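## 5. Showing the table demonstration to visitors

This section is for the person who leads the open day at the Plendton hall. Please read section 4 (safety stop and access) before you start. The demonstration needs two persons: one speaks to the visitors, and one stays at the control desk during the whole run.

**Caution:** Visitors must stay behind the floor line while the arm has power. This is valid also when the arm does not move.

### 5.1 Before the visitors enter

1. Switch on the ceiling lights. Do not change them later, or the wrist view must be adjusted again.
2. Log in at the control desk and open the program `Justel`. Enter the hall code 2868.
3. Check that the speed is set to level 2. Level 5 is only for work without visitors.
4. Put the bowl and the cup on the black tabletop. The exact place is not important, but both must be inside the reach of the arm.
5. Move the arm to the start position by hand guiding. Check that no cable is pulled tight.

> **Note:** If the program shows "Position unknown", repeat step 5. When the message comes a second time, call Tracey Rudd at the Zawadzka workshop and do not start the run.

### 5.2 During the demonstration

1. Explain to the group where the stop button is and who will press it.
2. Show the wrist view on the large screen and leave the arm standing. Let the visitors compare the view with the real table: the blue bowl is easy to find, and the small white cup is farther up on the black surface. The lens bends the ceiling lights and the table edge, and children often ask about this.

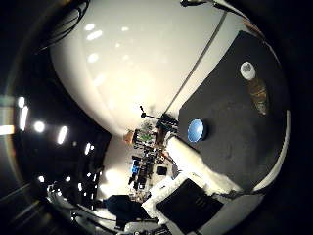 3. Say "Arm is moving" in a loud voice, then press Start.
4. When the run is finished, press Hold and wait for the signal tone. Now you can take questions.

**Caution:** Never reach onto the tabletop in Hold mode. Use Stop first.

### 5.3 After the group has left

Press Stop, return the key to the Breltach cabinet and write the number of runs in the hall book. On Monday the workshop reads the book and resets the counter.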